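Acta de la reunión de seguimiento — recogida de demostraciones
Agosto. Redacta: Mio Sasaki
Imprimir | Enviar por correo electrónico

Se abre la reunión a las 9.36. Asisten los equipos de captura y de entrenamiento de Stisard y, por videollamada, el de Pliltholm. Se aprueba el acta anterior sin cambios.

1. Estado de la recogida
El objetivo de esta fase sigue siendo de 2.000 demostraciones válidas. Faltan las tareas de cocina, que van con retraso respecto a las de escritorio. Pliltholm pide que no se cierre la fase hasta tener las dos familias completas. Se acepta.

2. Revisión de calidad
Del último lote se han descartado 21 episodios: en unos se pierde el seguimiento de los marcadores y en otros la pinza sale de campo antes de soltar el objeto. Entrenamiento recuerda que un episodio con una corrección a mitad de camino también sirve — no hay que borrarlo — siempre que quede etiquetado como tal. Koskela actualizará la guía de etiquetado.

3. Tareas de frigorífico
Se discute si conviene grabar por separado la apertura de la puerta y la manipulación de los alimentos. Entrenamiento prefiere episodios completos; captura señala que así cada repetición se alarga demasiado. Se acuerda grabar ambas variantes y comparar.

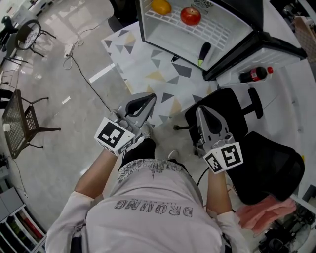
Para las próximas sesiones se mantienen las dos pinzas de mano, una por brazo, y se cambiará la colocación de las frutas y verduras entre repeticiones. La distribución de los muebles también debe variar de un día a otro. Parkau propone añadir envases con tapa; queda pendiente de ver si caben en la pinza.

4. Acuerdos
— Koskela: guía de etiquetado revisada antes de la próxima reunión.
— Parkau: lista de envases y medidas.
— Mio Sasaki: recuento de episodios válidos por tarea.

Ruegos y preguntas: Pliltholm solicita acceso a los episodios descartados. Se le dará en modo de solo lectura.

Se levanta la sesión a las 10.21.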